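Spät am Abend, der Tee ist schon wieder kalt

Heute also endlich die Schublade. Ich schreibe es gleich als Erstes hin, weil ich seit Februar in dieses Heft schreibe, dass ich sie "demnächst" angehe, und beim Zurückblättern habe ich es an so vielen Stellen gefunden, dass ich mich ein bisschen geschämt habe. Gemeint ist die große unten in der Kommode im Flur, die, die man nur mit dem Knie wieder zubekommt. Gestern ging sie auch mit dem Knie nicht mehr zu, und damit war die Sache entschieden.

Ich habe mir nach dem Frühstück alles zurechtgelegt: eine Kanne Tee, den alten Wäschekorb für den Kram, der weg soll, zwei Schuhkartons für den Kram, der bleibt, und dann noch eine Papiertüte für das, was ich nicht entscheiden kann. Die Papiertüte war zuerst voll. Das hätte ich mir denken können!

Es ist schon merkwürdig, was sich da im Laufe der Jahre zusammenfindet. Ganz obenauf lagen die Gebrauchsanweisungen, auch die von der Waschmaschine, die wir noch in der Wohnung in Prutwood hatten und die dort geblieben ist, als ich auszog. Darunter Kabel, und zwar diese dünnen schwarzen, die sich ineinander verhaken, sobald man sie nur anschaut. Ich habe eine gute halbe Stunde auf dem Teppich gesessen und entwirrt und dabei das Radio laufen lassen, und ich muss sagen, es war gar nicht so übel. Man kommt in eine Art Strickstimmung. Für die wenigsten davon wusste ich noch, wozu sie gehörten, aber weggeworfen habe ich trotzdem kaum eines, sie sind jetzt eben ordentlich aufgewickelt, mit Gummiband drum, und warten weiter.

Dann kamen die Briefe. Ich hatte vergessen, dass Delali mir aus dem Sommer in Tilahun so oft geschrieben hat, richtige lange Briefe, auf dem karierten Papier aus dem kleinen Laden an der Bushaltestelle. In einem beschreibt sie neun Seiten lang, wie sie versucht hat, der Vermieterin einen Wasserkocher abzuschwatzen. Neun Seiten! Ich habe sie alle gelesen, im Schneidersitz, bis mir die Füße eingeschlafen sind, und danach habe ich sie sofort angerufen, und sie hat behauptet, sie könne sich an keinen Wasserkocher erinnern. Am Ende haben wir eine Stunde geredet, über ihre Mutter und die neue Küche und ob sie im April wirklich kommt. Sie sagt ja. Sie sagt aber immer ja, und ich freue mich trotzdem jedes Mal.

Gegen Mittag hatte ich also einen Stapel Briefe, einen Berg Kabel und einen fast leeren Wäschekorb. Dafür lag der ganze Flur voll. Ich bin über die Sachen gestiegen, um mir ein Brot zu machen, und habe beim Kauen beschlossen, strenger zu werden. Das hat ungefähr bis zu den Postkarten gehalten. Die aus Prirnov mit dem schiefen Leuchtturm hängt jetzt am Kühlschrank.

Am Nachmittag kam Yayra vorbei, eigentlich nur, um die Kuchenform zurückzubringen, und ist dann natürlich geblieben. Sie ist beim Ausmisten ein Segen, weil sie an meinen Sachen nicht hängt. Sie hält etwas hoch, schaut mich an, und wenn ich länger als einen Atemzug brauche, landet es im Korb. Zweimal habe ich heimlich etwas wieder herausgefischt, als sie auf der Toilette war (die Wäscheklammern mit den Marienkäfern und das Notizbuch, in dem nur die erste Seite beschrieben ist). Gemerkt hat sie es beide Male. Sie hat nur die Augenbrauen hochgezogen und weitergemacht. Im Notizbuch stand übrigens eine Einkaufsliste, und unter "Mehl" und "Hefe" dick unterstrichen "Schublade!!". Ohne Datum, zum Glück.

Und dann die Schachteln. Ich hebe ja Schachteln auf, das hat Papa auch so gemacht, bei ihm stand der halbe Keller voll damit. Wenn eine Schachtel gut schließt und sich fest anfühlt, bringe ich es nicht übers Herz. Drei Stück habe ich behalten dürfen, das war der Kompromiss, und wir haben darüber verhandelt wie auf dem Markt. Die blaue für die Briefe, die mit dem Magnetverschluss für die Knöpfe, und über die dritte haben wir am längsten geredet.
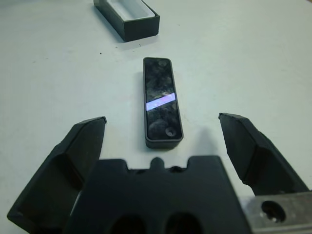

Papa hat immer gesagt, eine Schachtel ohne Inhalt sei ein Versprechen, und ich habe nie herausbekommen, ob er das ernst meinte oder nur Mama ärgern wollte, die den Keller gern für die Fahrräder gehabt hätte. Jedenfalls kam mir der Satz heute wieder in den Sinn, als es um die dunkle ging, die innen so schön weiß ist. Außen ist sie an den Kanten schon ein wenig abgestoßen, innen aber noch ganz hell und sauber, und dafür habe ich einfach eine Schwäche. Yayra fand, das flache schwarze Ding mit dem kleinen runden Knopf, oder ist es eine Vertiefung, müsse da hinein, von der Größe her käme es ja hin. Was es ist, wussten wir beide nicht. Sie tippte auf eine Fernbedienung, ich eher auf einen Akku für irgendetwas, und so verschmiert, wie die glänzende Seite ist, hat es jedenfalls schon lange kein Tuch mehr gesehen. Ich hatte kurz den Verdacht, es könnte zu der Lampe von Skatier gehören, die ich damals gebraucht gekauft habe - aber die Lampe ist längst bei Delali, und die will ich heute nicht noch einmal anrufen. Also bleibt es vorerst bei mir.

Jetzt ist die Schublade wieder drin und geht zu, ganz ohne Knie. Ich habe sie vorhin mehrmals auf- und zugeschoben, einfach weil es so leicht läuft. Der Wäschekorb steht an der Wohnungstür und muss morgen früh hinunter, bevor ich anfange, darin zu wühlen. Die Papiertüte habe ich in den Schrank gestellt, ganz nach hinten. Yayra hat mir außerdem das Versprechen abgenommen, dass als Nächstes das Gewürzregal drankommt, und ich habe genickt und ihr zwei Stück Kuchen eingepackt.

Müde bin ich und der Rücken zieht. Morgen Delalis Briefe nach der Reihe sortieren, und Gummibänder kaufen, die sind jetzt alle.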